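5. Setting the cup position under the dispenser

This section covers teaching the Gendov arm to hold a cup on its side under the nozzle row and bring it back out. The Plurner quick-start card says the arm finds this position by itself after homing. Ours in Samville has yet to do it in a way we'd trust, so treat the card as optimistic and teach the point by hand.

Do section 4 (gripper zero) first. If you skipped it, go back.
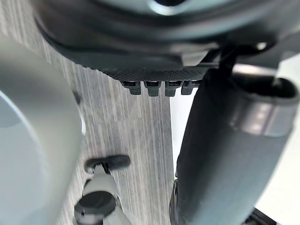
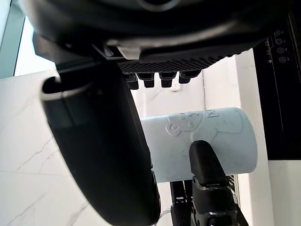 Nam-gil Noh would rather we dropped the wrist view from this section altogether and taught everything from the side with a ruler, on the grounds that a camera that close to the fingers makes every gap look bigger than it is. Fair point about the gaps. The ruler won't show you which nozzle you're under, though, so we use both.

5.1 Before you start

CAUTION: Switch the dispenser off at the wall. The "lock" setting on its panel is supposed to do the same job. Don't rely on it.

Put the arm in teach mode with speed at 40 percent or less. Use an empty cup of the kind you'll run. A cup with raised artwork on its side does not seat like a smooth one, whatever the pad supplier claims about "conforming grip."

5.2 Teaching the hold

1. Close the gripper on the cup away from the machine. The pad should press on the body of the cup, clear of the rim.
2. Wiggle the cup by hand. If it turns, open up, wipe the pad and try again. Don't just add force.
3. Turn the wrist until the cup lies on its side.
4. Jog in from the front, low, until the whole nozzle row is above the fingers.
5. Raise the arm in small steps. Stop when the ruler reads 32 mm from the highest point of the cup or gripper to the lowest nozzle.
6. Save the point as RA_HOLD. Check the name on the pendant afterward, as the save screen has been known to keep the old one.

NOTE: Step 5 means the highest point of anything, finger collars included. Measuring from the cup alone is how people hit the housing.

5.3 Teaching the way out

1. From RA_HOLD, lower the arm straight down. No sideways move yet.
2. Back out toward the front and save RA_CLEAR.
3. Run hold-to-clear 2 times in single step with your thumb on the stop.
4. Run it once more at teach speed and watch the cable at the wrist the whole way.

CAUTION: The software will offer to "optimize" the path and merge these moves into one curve. Say no. The curve it picks knows nothing about the control panel.

5.4 When to teach again

The maker's figure is once a year. We recheck the ruler distance every May and also any time the pads are changed, the dispenser is slid out for cleaning, or somebody swears they didn't touch it. A vision check that reports PASS isn't a reason to skip the ruler. It only compares with the last saved view, and if that view was bad, it will match a bad position happily.

If the distance has drifted, redo 5.2 in full. Typing an offset into the point table looks quicker and leaves you with a number no one can explain later.

Comments (3)

Ji-hoon Jeon
Step 6 got me twice. The old name stuck and I spent a morning running the wrong point. Could that be a CAUTION instead of half a sentence?

Sun-ja Hyun
Does 32 still hold with the taller pads? I get contact on the collar during the roll if I start any closer to the machine.

Joon-young Nam
@Sun-ja it held for us, but do the roll well out in front and then jog in. I've run almost 40 cycles like that and I'm still not convinced by the auto-find either.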